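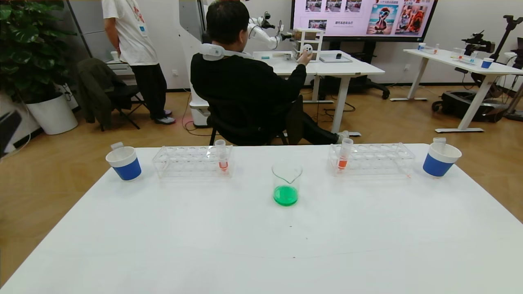
Lwazi Fourie wrote:

> Hello Noelia, if your arm drifts after warming up, check the belt on
> joint 2 before you touch the software. On mine the tension screw was
> loose and I lost a week in the config files. Also, what do you use for
> the fingertips? Printed ones slip on glass tubes, in my experience.
>
> Lwazi

Hello Lwazi, hello all,

Thank you for the advice. The screw on joint 2 was fine, but the one on joint 4 I could turn with my fingers. I tightened it on Tuesday evening and made the same test again: go to the rack, close, lift, put back, 30 times without homing between. Before, the arm was missing the hole after the seventh or eighth time. Now it did almost all of them, and the two bad ones were my mistake, I had moved the rack with my sleeve.

About the fingertips: the first pair was printed in hard plastic and yes, they slip. Clive Fothergill gave me a piece of silicone sheet and I glued a strip on each side. It holds better, but the glue does not like the silicone and one strip came off already. If somebody knows a glue for this, please write the name.

The layout of the work table is now always the same. The beaker goes in the middle, one tube rack on each side of it, and the paper cups at the ends. I put small pencil marks under the racks so I can find the positions again after cleaning. 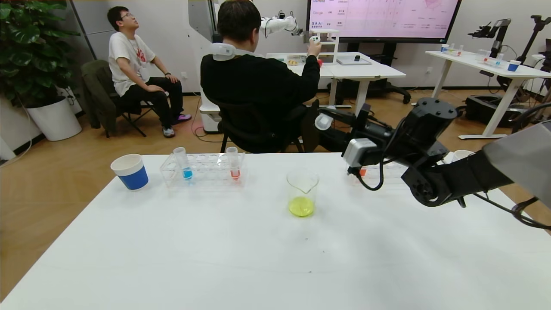

I still have a problem with the cable at the wrist. When joint 5 turns more than 95 degrees the cable pulls, and the controller (a Turus, the old version) reports a load error and stops. I see two possible solutions - a longer loop with a clip on the forearm, or a limit in software. Amparo Zabala prefers the limit. I prefer the clip, because with the limit I cannot reach the second rack from above.

The drawing for the clip is in the Pedia folder, under "wrist". It is for a 7 mm cable, so please measure yours before you print.

Lwazi, one more question: did you replace the tension screw, or did you put thread lock on the old one?

Best regards,
Noelia Figueroa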